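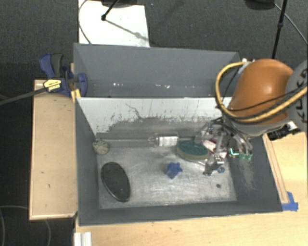

I finally finished Burnard, all three seasons of it, and then I did the thing I always do when a show ends and I'm not ready to let go — I bought the companion book. It's called The Burnard Household: A Character Guide, written by Oana Bratu and put out by Jodance, and I paid 39 dollars for it, which is a lot for a book about people who don't exist. So let's talk about whether it's worth it!

If you haven't seen the show, it's a family drama set in a failing seaside hotel. Mother, two grown daughters, a son who keeps coming back, and a cook named Ortuño who has been there longer than the wallpaper. Mild spoilers from here on (nothing past season two, I promise).

The book has 30 chapters, one per character, and it does not go in order of importance. You get the night porter before you get the mother. I was annoyed by that for a couple of evenings and then I started to like it, because you meet everyone sideways, the way you do in the show. Each chapter opens with a short sketch of who the person is in their very first scene, then follows them season by season, and ends with a page on how they talk. Those pages on talking are the best thing in the book. Bratu noticed that the older daughter, Delphine, never finishes a sentence when her mother is in the room. I have watched the pilot four times and I never caught it. I went back and checked and yep, she trails off every time, and then in the parking lot with her brother she's practically giving speeches.

The Ortuño chapter is the longest and deserves to be. There's a great section on the soup argument from season two, where he refuses to change the menu and everybody thinks it's about pride, and Bratu makes a pretty good case that he's scared. I don't fully buy it. I think he's just stubborn! But I had to put the book down and argue with it in my head for a while, and I enjoyed that more than agreeing.

Now the complaints. The son, Wes, gets a thin little chapter that's mostly plot summary, and he's the one I wanted help with. Why does he sell the boat? The book says he "needed a clean break" and moves on. Also the index is a mess. I looked up Aunt Corrie and got sent to a page about the elevator.

And the paper is so shiny that I couldn't read it under my bedside lamp without tilting it around like a menu. The binding has held up fine, though, and mine has been in a beach bag.

There's a cheaper digital version on Hotik, if you don't need a big hardcover on your shelf. I tried the sample and the talking pages looked cramped on my phone — okay on a tablet. The text seems to be the same as far as the sample goes.

Would I buy it again? Yeah, I would, but only after seeing the whole show at least once. My sister borrowed it halfway through season one and gave it back the next day because she'd read the wrong paragraph about the mother. She's still mad at me.

Four stars out of five. The missing one is for Wes.

Posted Aug 12, 2021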